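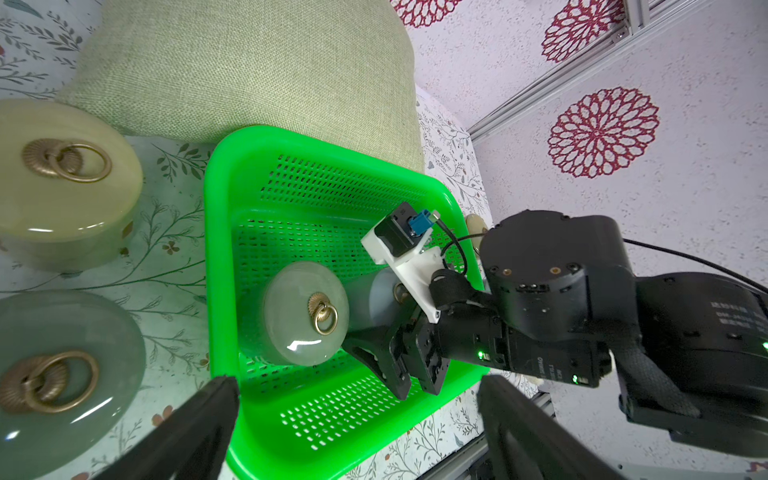
Dowsing claim, repeat trial: January 9, 2024

Finished the scoring this morning. Same question as in December: can a dowser pick the buried water jug over the buried jug of sand more often than a coin toss would? Each trial is a choice between 2 spots. We now have 3,000 trials from the Stinport sessions. Correct picks came to 1,552, or 51.7 percent.

Chance alone gives 1,500, with a standard deviation of a bit over 27. So we are 52 over, or 1.9 standard deviations. Two-sided p comes out near 0.06. We wrote down 0.01 as the cutoff before starting, so this goes in the book as no effect shown.

Baptiste sheets are still not entered. Don't pool them with these. 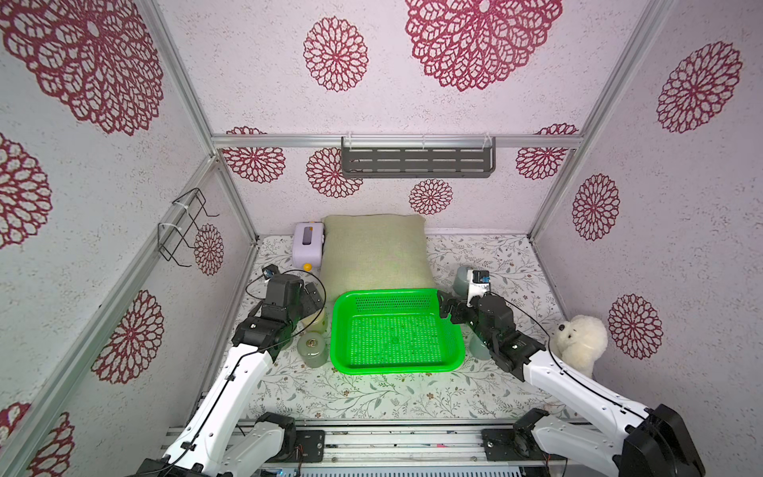 Reinhold Lenz asked whether the dowsers would accept that number, as they were told beforehand that anything over half counts as a hit rate. I went back to the signed protocol. It says 0.01 and all of them initialed it. The "over half" line was in the first flyer and should have been pulled.

Other problem: the person walking the dowser to the field knew the layout for the early trials. Hollis Lindgren took over the walking at trial 2,273 and was kept blind from there on.
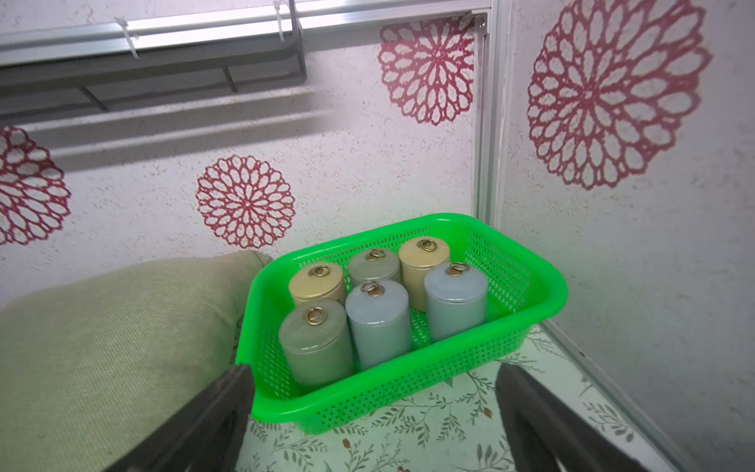 I want the score split at that point before we write anything up. If the excess sits mostly in the first part, cueing is the likely reason, and the early trials should be reported separately.

To do: split the file, ask Bernadette Brannigan for the original layout keys, fix the flyer.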